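Three Weeks With the Arnomano Kit

Jul 26, 2018

I have now spent three weeks with the Arnomano, the two-armed tabletop kit that Geltetti sells to people who have a spare table and a flexible idea of what counts as a hobby. Several of you wrote in after the unboxing post to ask if it was worth the money. I kept saying "ask me in a few weeks," hoping you'd forget. You didn't.

First, the assembly. The manual claims you can go from box to waving in an afternoon. It took me 7 evenings, two of which went entirely to a page headed "Before You Begin." The English is fine. The diagrams look like they were drawn by a person who had the kit described to them over a bad phone line. Anyway, it stands up, it has a left arm and a right arm, and they are on the correct sides.

Cables are my main complaint. The sales page shows two clean white arms in a clean white room, with no visible means of getting electricity. Mine trail black cable over the tabletop and on down to the floor, and I've gotten into the habit of stepping high when I walk past. If you order one, buy extra straps on day one.

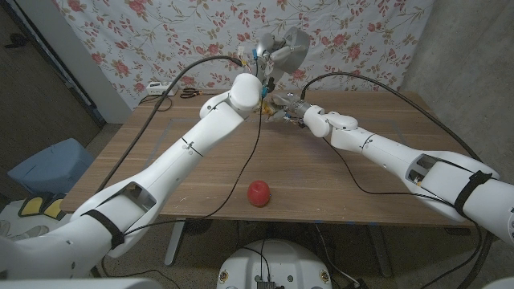
Now the software, which is where Geltetti put the effort. You get a program called Whitlock (no idea, I didn't name it) and it handles both arms on one timeline. You pose an arm, save the pose, pose it again, save that, and Whitlock fills in the middle. It is weirdly calming. I lost most of an evening to a routine that moved an object six inches to the left, and I'd do it again.

Two-handed work is the selling point and also the part that will make you swear. Each arm alone is decent. Ask them to meet over the same small object and they behave like two people trying to get through a door at the same time. There is a setting called Courtesy that makes one arm wait for the other. Turn it up to 85. The default is 42, and at 42 they are not courteous at all.

The instructions want you to practice on the foam blocks in the box. Foam blocks are very forgiving and teach you nothing. Go straight to things you have in the house: fruit, cans, tape, whatever is on the counter. An apple rolls. An empty can gives up the moment you grip it too hard, and it stays that way, so you have a permanent record of your settings. Flat things are harder than they look, and I'd leave those for the second week.

The other thing I'd warn you about is calibration. It's supposed to hold for a month. Mine drifts after a few days, more if I bump the table, and I bump the table a lot. Rerunning it is one button and a coffee. I emailed the US reseller, Bulholm, about it and got a polite reply telling me not to bump the table.

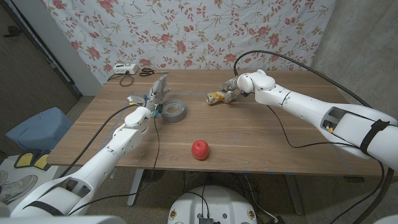

Can you run it without knowing how to code?

You can get by without writing a line, as long as you stick to saved poses and the built-in grip presets. Once you want an arm to react to something, like stopping when it misses, you're in the script window, and the script window does not care about your feelings.

So, would I buy it again? Probably, at the sale price. At full price I'd want better diagrams and a second year of warranty. Support is slow but they're real people, and the spare fingers are cheaper than I expected - I've ordered 3 so far.

There's a firmware update promised for August that is supposed to fix the drift. I'll install it and report back. In the meantime, if anyone has figured out how to turn off the startup chime, the comments are open.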